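## 2.3 Prévoir le budget des pinces à main

Remplir cette section avant d'envoyer la demande de prix à Gostine.
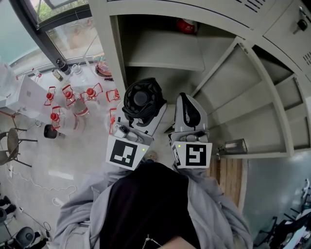 1. Compter deux pinces par opérateur, une gauche et une droite. La paire est facturée 713 € hors taxes.
2. Ajouter un jeu de plaques de marquage de rechange par paire (70 €).
3. Inscrire les casiers de rangement sur une ligne à part, code 361.
4. Transmettre le total à Margarida Rebelo avant mercredi midi.

**Remarque :** le port depuis Wirnau n'est pas compris.

**Attention :** ne pas commander de pince seule. Les pinces sont étalonnées par paire.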